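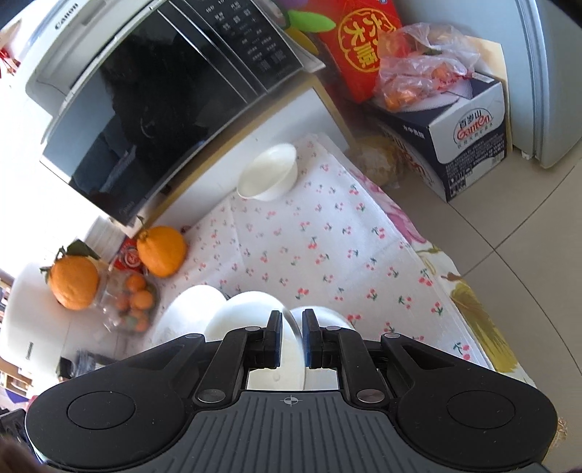 4.2 Demonstration at the Undlow open day

Figure 3. Hand-held gripper closed on the rim of a white bowl, seen from the tool's own camera. More white bowls lie beside it on a cherry-print tablecloth.

The Skuvora tool was shown to visitors during the Undlow open day in May. The session had two aims: to let people with no training try the tool, and to find out which grasps they chose when given only a short spoken instruction. Each visitor was asked to lift a bowl by the rim, move it to a free spot and release it. No limit was placed on speed or on the direction of approach.

We recorded 200 attempts, of which 80 were made by visitors who had never held a gripper before. Recordings were cut to a common length and labelled by hand using the Lestus scheme. Attempts in which the visitor steadied the bowl with the other hand were kept but marked — they are left out of the results in Section 5.

Rim grasps of the kind in Figure 3 place one finger inside the bowl and one outside. The two linkage arms stay in view throughout the grasp, as do the blue edges of the finger pads, and the labellers used these edges to mark first contact. Stacked bowls proved harder to label than single ones, as the rims overlap and have the same colour.

The open day set was later joined to the 1000 attempts collected at Nigatu by trained staff. The two sets are reported separately in Table 2.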